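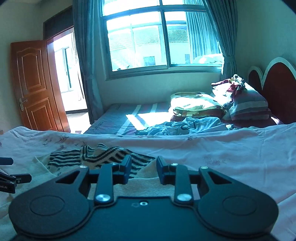

Slide 1: Bed with a pale pinkish-lavender sheet.

Speaker notes — Shrinkage in cotton bed linen, Crenshaw session, May 2, 2023

Open without the agenda. Ask the room to think of a fitted sheet that no longer reaches the corners. Pause, then go on.

Slide 2: Two causes, often mixed up. Relaxation shrinkage is tension put in at the mill and let go in the first washes. Felting is a wool problem and is outside this talk. Say this early, it saves a question later.

Slide 3: Where the tension comes from. Warp yarns are held tight on the loom, then the cloth is pulled lengthwise again through dyeing and drying. Length therefore shrinks more than width. Point to the warp arrow on the diagram.

Slide 4: Test method. Samples from Drastier and Stilutov, 20 pieces each, marked with thread at fixed points, washed, tumble dried, laid flat for a day, measured. The flat rest matters. Our February run skipped it and the readings scattered. Those readings are not in the charts.

Slide 5: Main chart. Read the axes aloud, the labels are small. Most of the change is over after 3 cycles. The curve after that is close to level. Do not quote values past the last marked cycle.

Slide 6: Pre-shrunk finishing. The cloth is compressed lengthwise against a rubber belt with steam. It lowers later shrinkage but does not remove it. Expect a question on cost — we have no mill prices, say so.

Slide 7: Pattern allowance. Iltik cuts for the washed size and accepts a loose first fit. Stilutov cuts for the shelf size. Customers complain in both cases, at different times. Keep to 2 minutes here.

Slide 8: Elastic. Corner depth is lost along with length, and the elastic hides this for a while. Measure corners with the elastic stretched.

Slide 9: Care labels. Dryer heat is the setting people ignore. Suggested wording is on the handout, form 673.

Questions. Backup slides cover linen blends and knitted jersey. Leave the chart up.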